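Skincombe baskets - readme

Notes + pictures for the baskets and fruit folder. 233 pictures, 30 per subfolder, last one has 23. Put together by Bart Baert, last sorted 23rd October.

Whats in it:
- woven baskets, mostly dark, on a pale table
- fruit, oranges mainly
- baskets with nothing in, fruit next to them

Names go basket_fruit_number. If theres no fruit in the basket it's "empty", even with an orange right beside it. Please dont rename these, Lamont did and it took me ages to put back.

12 shares · 4 comments

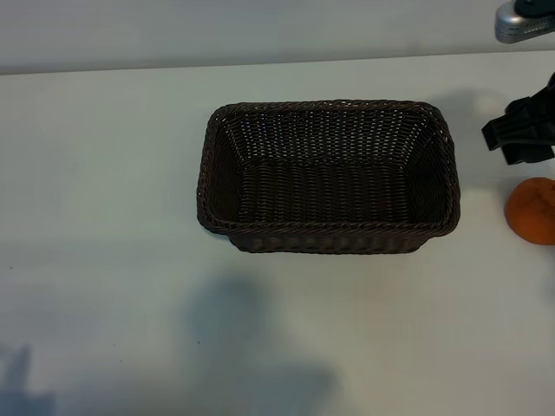 Bread rolls are in the Clumach folder, not here. Lids too. Will add pears in November if I get round to it. Spot a wrong label, send me the file name.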